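Encimeras de piedra sinterizada: cambios en el protocolo de limpieza y sellado de juntas

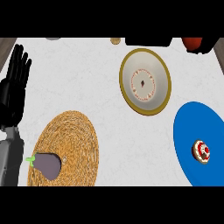

A partir de enero, el servicio técnico de Dovard aplica un protocolo revisado para las superficies claras de acabado mate instaladas en cocinas y laboratorios docentes. La revisión afecta a la limpieza diaria, al tratamiento de manchas y al sellado de juntas perimetrales. No modifica las condiciones de garantía del tablero.

El cambio principal es la retirada de los limpiadores con cera. Mieke Kuipers, responsable de ensayos, analizó 807 partes de incidencia y encontró que la causa más repetida del oscurecimiento superficial era la acumulación de producto – el tablero conservaba sus propiedades en todos esos casos. La película cerosa retiene grasa y se distribuye de forma irregular, con un efecto de velo que el usuario suele interpretar como desgaste.

Para la limpieza diaria se mantiene el detergente neutro diluido en agua templada, con aclarado y secado con paño de microfibra. Los restos de cal se tratan con un desincrustante suave durante un máximo de 9 minutos. No deben mezclarse productos ácidos con lejía.

En las juntas, la silicona neutra Lonow sustituye a la acética empleada hasta ahora. El cordón se aplica sobre soporte seco y desengrasado, y la zona no se moja hasta completar el curado. En encuentros con madera se deja una holgura de dilatación de hasta 17 mm según el ancho de la pieza, cubierta con perfil. Conviene revisar estos encuentros una vez al año: la madera trabaja con la humedad y el tablero apenas lo hace, por lo que el cordón acaba despegándose por el lado del canto.

Las reparaciones de desconchones pequeños siguen haciéndose con resina Bassey pigmentada. Evelien Verbruggen recuerda a los instaladores que el tono se comprueba con luz natural y con la resina ya endurecida.

La ficha completa figura en el catálogo técnico con la referencia 2862. Las consultas sobre obras en curso se dirigen a Man-sik Woo, en la delegación de Drakent, los lunes por la mañana.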